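Desktop Rebuilds: Gallery

Last updated May 1, 2023

Old office desktops come into the Trinville workshop by the pallet. The current batch is 94 machines from the Flestmont office, which closed its second floor in September and had been storing the computers in a corridor ever since. This page covers how they are taken apart, how the parts are kept in order, and how the machines go back together.

Most of the batch is the same model of tower, which makes the work easier. A few are older and were bought by a different department, and those are handled last. The older ones have been a good source of screws.

Every tower gets a number on masking tape before it is opened. The same number goes on the parts sheet, along with anything written on the case by its previous users. Several had passwords taped under the front edge. Those are peeled off and shredded.

Side panels are stacked away from the bench. They scratch easily and they take up more room than anything else in the shop. Dust is blown out next, outdoors if the weather allows, and the fan is held still with a finger while this is done.

Memory comes out first, then any cards, then the drive. The processor is left until the end. The cooler on this model is held by four screws that should be loosened a little at a time in a cross pattern. If the paste has set hard, a gentle twist will free it. Pulling straight up can bring the processor out of the socket with it, and on the first day that cost us two boards.

Drives are wiped and tested before anyone decides where they will go. A drive with bad sectors is drilled and recycled, whatever its age. Leokadia Dudek keeps the drive log, and a drive that is not in her log does not go into a machine.

Good parts are sorted by type and checked in a known working tower. Memory is the slowest of these — one full pass on a module can take most of an afternoon, and we have 272 modules to get through. Processors are cleaned with alcohol and a lint-free cloth and stored with the heat spreader facing up.

For the rebuild, a tower goes on its side with the panel off and the parts for it are set out in a molded tray. The tray has a pocket for each kind of part, so a missing one is noticed before the case is closed. Cards and drives stand upright in it and memory lies flat in a channel.

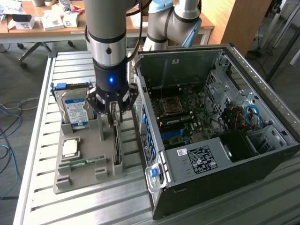 The processor goes in before anything else. The bracket is lifted, the corner marks are matched, and the processor is set down with no pressure at all. Memory follows, pressed in until the latches click at both ends. The drive and the cards are left for last because they get in the way of everything behind them.

A finished tower runs overnight on the test shelf. If it is still up in the morning, it gets a green sticker and moves to the Polaris room for its software. Any that fail go back to the bench with a note — please write down what the machine did, and leave "broken" off the label.

Related galleries
Cable Sorting, Parts One and Two
The Ó Gríofa Monitor Donation
Keyboards Before and After Cleaning
New Shelving in the Polaris Room

Contact the workshop | © 2023 Trinville Workshop | Back to top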